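Bus Bunching on the Route 14 Line
Final report, Transportation Planning Studio
Group: Candela Olmedo, Declan Ó Ceallaigh, Leandro Casado
Instructor: Jordan Ellwood

1. What we looked at

Route 14 goes from the Vallejo transfer center out to Brolletti Street and back. Riders complain that two buses show up together and then none for half an hour. We wanted to know where the bunching starts and if the new signal timing in April changed anything.

Short version - it starts earlier on the line than we thought, and signals are only part of it.

2. Data

Arrival times from the agency's public feed, weekdays only. 2,209 arrivals after cleaning. Dropped anything with no vehicle number. Also dropped one Friday completely, street fair, buses on detour all day.

We called two buses "bunched" if the second one came less than three minutes behind the first. Scheduled gap is 15 minutes most of the day. Some papers use a percent of the scheduled gap instead, we didn't have time to run both.

Total bunched arrivals: 593. Of those, 390 were in the afternoon, between 2 and 7 pm.

3. Where it starts

We expected downtown. Lots of lights, lots of people getting on. But the gaps are already uneven by the fourth stop, at Wetov Market, which is before any of the big intersections. Buses leave the transfer center late, pick up extra people at the market, get later. The one behind has almost no one to pick up and catches up.

Candela rode the line on four afternoons and wrote down how long the doors stayed open. Wetov Market was the longest every time. Stop has one narrow shelter and people line up across the sidewalk, so getting off takes a while too. Cash fares are slow. One driver told her the layover at Vallejo is "on paper only" in the afternoon - by the time he pulls in he is supposed to be pulling out.
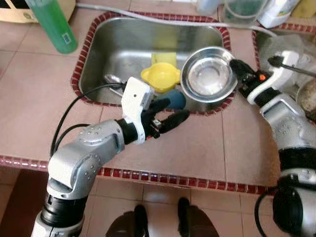 Figure 1. Sink with red tile border, two robot arms.

4. Signal timing

The city gave longer greens to Brolletti Street in April. We compared two weeks before with two weeks after. Average trip got a little shorter. Bunching didn't really move. Buses that were already close together just stayed close together and got there sooner.

Caution here, two weeks is short and the second set includes part of spring break.

5. Suggestions

- Longer layover at Vallejo between 2 and 7. Probably needs one more bus.
- Hold early buses at Wetov Market untill the gap is back to at least 10 minutes.
- Let people board at both doors there.
- Leave the signals alone for now.

Joar Engebretsen from the Zarno planning office read our draft and pointed out that holding buses annoys the people already on board. Fair. We think a one or two minute hold is OK but we did not survey anybody about it.

6. Problems

Feed drops out sometimes, mostly evenings. No passenger counts, so crowding is only from Candela's notes. Weekends not covered at all. Declan's script rounded times to the nearest minute in the first version and we had to re-run everthing, so the numbers in our midterm slides are wrong - use the ones in this report.

7. Who did what

Declan: feed download, cleaning, script. Candela: ride notes, section 3. Leandro: signal comparison, map, editing. Suggestions written together.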